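4. Recording your first batch of demonstrations

OK, so the arm is bolted down, the wrist camera is talking to the Hirura logger, and you've done the homing routine from section 3. Now for the part I like best! You're going to drive the arm yourself, over and over, and every run you save becomes one example for the policy to learn from. I wrote these steps for the PC rework task we use at our Hullcombe bench, but they carry over to most pick-and-place jobs.

4.1 Before you start

1. Lay the computer on its side with the panel off and the inside facing up. Unplug it from the wall first (I shouldn't have to say it, and yet).
2. Put the parts fixture to the left of the case and drop the processor into its pocket.
3. Raise the socket lever by hand. The arm doesn't do this step in the Sernby task set, so leave it up for the whole session.
4. Open the logger, pick "New batch" and type a task name. Keep it short and spell it the same way every time, or you'll end up with two half-size batches like I did one Wednesday.

CAUTION: Keep your free hand out of the case while the drive light is green. The fingers are narrow and they close harder than you'd think.

4.2 Recording a run

5. Move the arm to the start pose, with the fingers pointing down over the board. Anywhere above the upper half is fine, and I'd shift it a little between runs so the policy sees some variety.
6. Press the left pedal to start recording, then wait for the beep.
7. Do the task at a steady pace. If you fumble, recover and keep going! Small recoveries are good examples (just don't fumble on purpose).
8. Press the pedal again to stop, then mark the run Keep or Toss.

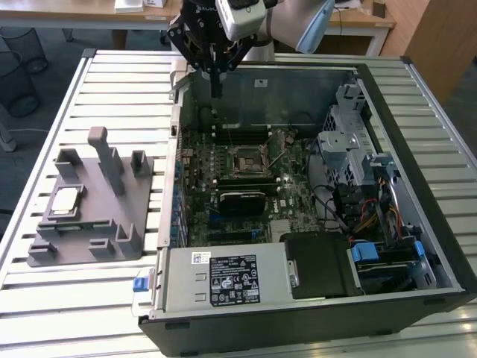
9. Put everything back and go again. Six runs is a nice warm-up, and after that I stop to look at the playback before carrying on.

NOTE: A run that goes past 26 seconds gets flagged as slow. You can still keep it, but check that you weren't just hovering while you made up your mind.

4.3 How many is enough?

For one task with one case, I aim for 600 kept runs. Swap operators partway through if you can, as we all have our own habits with the sticks. If you change to a different computer, start a new batch and put the model in the notes field.

Save a copy to the second drive at the end of each session. The Wouters export tool needs version 2 of the batch format, so check that box before you hit Save. Converting later works too, it's just slow.

Sernby Bench Guide | Questions? Use the contact form | Copyright Sernby, all rights reserved | Back to top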